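Forum > Küche & Haushalt > Flecken, Textilien, Oberflächen

Thema: Wachstuch klebt nach dem Reinigen, Weichmacher oder Rückstand?

kairys_nord
Beschichtete Tischdecke, Trägergewebe Polyester, Deckschicht laut Etikett PVC. In Gebrauch seit Januar. Die Oberfläche ist seit einigen Wochen klebrig, vor allem an den Stellen, an denen regelmäßig Teller stehen. Gereinigt wurde mit Spülmittel und Mikrofasertuch, zweimal auch mit einem Fettlöser aus der Sprühflasche (Doranier, unverdünnt). Frage: Ist das ausgetretener Weichmacher oder Tensid, das nicht abgespült wurde?

Halim_R
Bei unverdünntem Fettlöser tippe ich auf beides. Die Tenside bleiben als Film stehen, und alkalische Reiniger greifen auf Dauer die Oberfläche an. Test: eine kleine Fläche mit klarem, lauwarmem Wasser dreimal nachwischen, jedes Mal frisches Tuch, trocknen lassen. Klebt es danach weniger, war es Rückstand.

In-ho Yoon
Dem Test stimme ich zu, der Diagnose nicht. Weichmacherwanderung gibt es bei billigem Weich-PVC auch ganz ohne Reiniger. Wärme reicht. Wie warm werden die Teller, die da stehen? Und liegt unter der Decke eine Schutzfolie? Zwei PVC-Lagen aufeinander sind der klassische Fall.

kairys_nord
Schutzfolie ja, transparent, Dicke unbekannt. Teller normal warm, Töpfe nur mit Untersetzer. Muster ist übrigens an keiner Stelle verschmiert, der Druck scheint unter der Deckschicht zu liegen.

Cempaka G.
Zum Druck: Das ist je nach Ware verschieden. Meine hat ein ziemlich dichtes Motiv, und genau das macht die Beurteilung schwierig, weil man auf Rosa und Weiß jeden Film nur im Streiflicht erkennt. Zum Vergleich die Optik: 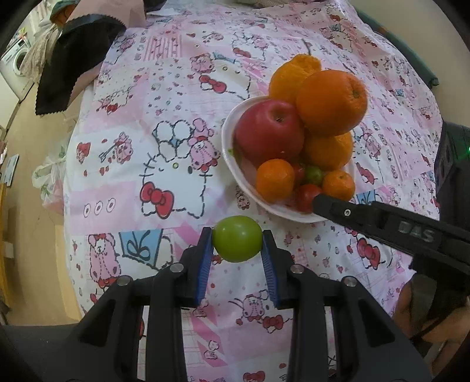

Tischdecke mit Katzen, Pudeln und Teddys, Aufnahme von oben.

Glanz allein ist kein Kriterium. Mit der Fingerkuppe quer darüberfahren, einmal auf einer benutzten Stelle und einmal am Überhang, der nie belastet wird. Nur der Unterschied zählt.

Danai_B
Überhang als Referenz ist sinnvoll. Ergänzung: Am Überhang zuerst auch jedes Mittel testen, das auf die Fläche soll. Isopropanol würde ich auf bedrucktem Material höchstens stark verdünnt nehmen. Keinesfalls Aceton.

Halim_R
Isopropanol auf Weich-PVC halte ich generell für falsch. Es löst Weichmacher an der Oberfläche heraus, die Decke fühlt sich kurz trocken an und wird mit der Zeit spröde, zuerst in den Knickfalten.

Danai_B
Bei einmaliger Anwendung ist der Effekt vernachlässigbar. Bei wöchentlicher gebe ich dir recht.

Sum-yee Yen
Bitte beim Waschen nicht übertreiben. Ich habe eine Decke von Wornwood bei 40 Grad in die Maschine gegeben, geschleudert wurde mit 100 Umdrehungen zu viel oder auch mit 3000, das Ergebnis wäre dasselbe: Knicke, die nicht mehr herausgehen. Laut Etikett nur abwischbar.

kairys_nord
Rückmeldung: dreimal klar nachgewischt, Schutzfolie entfernt. Obere Fläche deutlich besser, Überhang unverändert glatt. Die Unterseite klebt dort, wo die Folie lag, weiterhin leicht.

In-ho Yoon
Also Rückstand oben, Folie unten. Als Unterlage besser Molton nehmen. Die klebrige Unterseite mit etwas Talkum abreiben, Überschuss ausschütteln.

Halim_R
Talkum staubt und sitzt danach im Gewebe. Maisstärke geht auch.

In-ho Yoon
Maisstärke zieht Feuchtigkeit und klumpt. Ich bleibe bei Talkum.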